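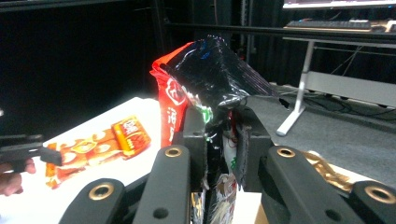
Call for Participants: Residential Hot Water Use Study

Posted Dec 29, 2024

Ikitari is recruiting households for a study of domestic hot water consumption in single-family homes and small apartment buildings. The study measures how much hot water is drawn at each fixture, at what time of day, and how long a user waits for water to reach a usable temperature. Results will be used to revise the draw profiles in the Musel sizing method, which were last updated when most participating homes had older showerheads and top-loading washers.

What the study involves

Each household is monitored for 9 months. A technician from Markex, the installation contractor, fits a flow meter on the cold inlet of the water heater and clamp-on temperature sensors on the outlet pipe and at up to 2 fixtures. No pipe is cut for the temperature sensors. The flow meter does require a short section of pipe to be replaced, and the water supply to the heater will be shut off during this work, normally for less than half a day.

A data logger is mounted near the heater. It requires a standard grounded outlet within reach of its cord, or it can be supplied with a battery pack that the household exchanges once a month. The logger sends readings over its own cellular connection and does not use the household's internet service.

Participants are asked to:

- use hot water as they normally would
- complete an intake survey on the number of occupants, fixtures, and appliances
- complete a short survey each month noting guests, absences of more than one night, and any plumbing repairs
- keep a written log of every hot water use for one week in winter and one week in summer
- allow up to two service visits in addition to installation and removal

The written log is the most time-consuming part. Participants in the pilot spent about 47 minutes on it over the week. Entries consist of the fixture, the start time, and the purpose, and can be made on paper or on a phone. Short draws such as hand washing should be included even when the water did not get warm, as these are the draws the meter is least able to assign to a fixture without help.

Eligibility

A household is eligible if all of the following apply:

- The home has its own storage water heater, gas or electric, with a tank. Tankless units and shared central systems are excluded from this round.
- The heater is accessible, with enough clear space for a person to kneel in front of it and reach the inlet pipe.
- The inlet pipe is copper or PEX. Galvanized steel is not eligible.
- At least one adult has lived at the address for the past year and expects to remain there through the end of monitoring.
- No replacement of the water heater is planned.

Renters may apply with written permission from the property owner. A permission form is included in the application packet. Homes with a recirculation pump are eligible and are of particular interest, but the pump must be disclosed on the application, including whether it runs on a timer, on demand, or continuously.

Households with a water softener are eligible. The softener model and its regeneration schedule should be listed, as regeneration can show up in the flow record.

Compensation

Participants receive $3,000 in total, paid in three parts: one after installation, one at the midpoint, and one after the equipment is removed and the final survey is received. A household that leaves early keeps any payment already made. The final payment is not prorated. Compensation may be taxable, and a taxpayer identification number is required before the first payment can be issued.

All equipment remains the property of Ikitari. At removal, the flow meter is taken out and the pipe is restored in the same material. Participants who want the meter left in place should say so before the removal visit - this can sometimes be arranged.

Data handling

Readings are stored under a household code. Names and addresses are kept in a separate file and are not passed to the analysis group at Jabłońska, which receives flow, temperature, and survey data only. Published data will be reported by climate zone and household size. Time stamps in the public data set will be shifted so that absences cannot be matched to calendar dates.

A participant may withdraw at any time by written notice. On withdrawal, the participant may ask that readings not yet included in an analysis be deleted.

Risks

Replacing the section of inlet pipe carries a small risk of leakage. The technician checks the joints under pressure before leaving and the household is asked to check them again the next day. Repairs to leaks at the study fittings are made at no cost to the participant. Existing faults found during installation will be reported to the household but are not repaired under the study.

How to apply

Request an application packet through the Ikitari study office. Applications must include one photo of the heater's rating plate, one photo showing the heater and the pipes above it, and a completed intake form. Incomplete applications will be held until the missing items arrive.

Applications are reviewed in the order received, within quotas for climate zone, fuel type, and number of occupants. Once a quota is full, further applicants in that group go on a waiting list. Households on the waiting list will be contacted by the end of June if a place opens - those not contacted by then may apply again in the next round without repeating the intake form.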